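Hand-Held Gripper Build: Frequently Asked Questions

Ciltel Shared Workshop, Bench Projects
Last revised April 19, 2026

What is the gripper project?
Members of the workshop are building a hand-held gripper with two fingers, worked by a person and recorded by a small camera mounted behind the jaws. The recordings are used to teach a bench arm, known in the workshop as Hesano, to handle small household objects. The project is led by Ásdís Bach.

Who may take part?
The project is open to any member who has completed the general bench induction. Members under 18 may attend with a parent or guardian. No experience of electronics or programming is required for the recording sessions. Assembly work requires the separate hand tools induction.

May I build a gripper at home?
Yes. The part files and assembly notes are available to members on the workshop drive, in the folder named Tretow. Home builders should use revision 24 of the finger files. Earlier revisions have a different hole spacing and will not fit the present linkage.

Which parts cannot be printed?
The screws, the pivot bushings and the camera must be bought. Bushings should be pressed in with a vice and a flat block. They should not be hammered, as this may split the arm around the hole.

What tasks are recorded?
The current list covers folding, stacking, pouring of dry goods and light food handling. Food tasks are carried out at the white table and use skewers, small fruit and trays. Requests for new tasks may be entered in the Lenihan book beside the door.

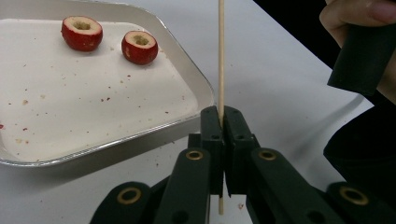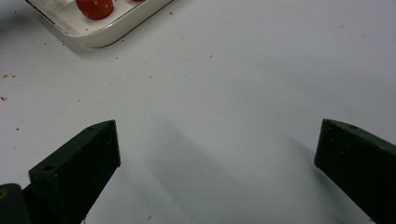 Food handling task at the white table, as seen from the gripper camera.

How many recordings have been made?
The collection held 1,000 recordings at the end of January and now holds 2,474. Of these, 2,032 have been checked and labelled. Members willing to help with labelling should contact Ásdís Bach.

May food used in a session be eaten?
No. Food that has been on the recording table must be placed in the food waste bin. The gripper fingers are not made from food-safe material.

How should the table be left?
Crumbs are to be wiped up at the end of each session and skewers placed in the rigid tub under the sink. The fingers should be cleaned with a damp cloth. Solvents must not be used on printed parts.

My fingers do not meet evenly. What should I check?
Loosen the finger screws, close the jaws on a sheet of card, and tighten again a little at a time. If a gap remains at the tips, compare the linkage arms on each side for wear at the pivots. Worn arms may be exchanged at the parts counter.

Will my face or voice be recorded?
The camera points towards the jaws, and sound is switched off. Hands and sleeves may appear. A member may ask for any recording in which they took part to be removed.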